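FOR RELEASE FEBRUARY 2019

# Foulkes Puts the "Wrinkle-Free" Napkin Back on the Table

**Textile care firm questions a label that shoppers pay extra for**

Foulkes, the linen care and repair company, today opened sign-ups for Futer, a set of plain-language folding and storage guides for white table linen. The company is also asking makers of household cloth to stop printing "wrinkle-free" on packaging until they can say what they mean by it.

"I've read a lot of these labels and I still couldn't tell you what one of them promises," said Tegwen Bevan, who runs the care desk at Foulkes. "Wrinkle-free after what? After a wash? After a night in a drawer? After a toddler? Put the cloth on a table, let go of it, and look."

Futer consists of five printed cards and a wall chart. It covers napkins, hand towels, tray cloths and small table covers, and it assumes the reader has a flat surface and no iron. Foulkes makes no claim that the cards will save anyone time. In a 30-day home trial, 19 households used them and sent back notes. Four said they had gone back to stuffing everything in a drawer by the end.

"We're printing that number on the box," Bevan said. "I'd like to see other people do it."

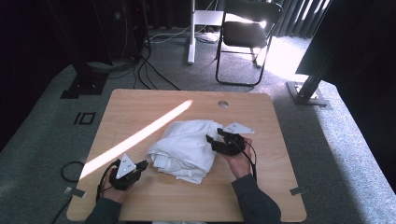 **HOME & LAUNDRY / TABLE LINEN**

A white cloth bunched up on a light wooden tabletop is where the first Futer card begins. Most folding guides start with the piece already square and smooth, a stage many readers never reach. The card has the user find one edge, work along it to a corner, and open the cloth from there. Creases are pressed out by hand. If they don't come out, the card says to fold it anyway.

Hywel Bowen, who wrote the text, wanted that line in from the start. "There's a whole business built on making people feel bad about a creased napkin -- sprays, boards, special hangers," he said. "Some of it works. Plenty of it I wouldn't buy twice."

Bowen also suggests working near a window when there's strong sun. Low light across a table shows up folds that a ceiling lamp hides, though he admits this can be discouraging.

Foulkes does not sell sprays or starch and has no plans to. Its Cirura mending service will continue at current prices, and Futer buyers will not be signed up for it automatically.

The cards ship in March. Retailers who want to stock them may ask for a sample set, on the condition that the words "wrinkle-free" do not appear on the shelf tag.

**Press contact:** Siwan Watkins, Foulkes press desk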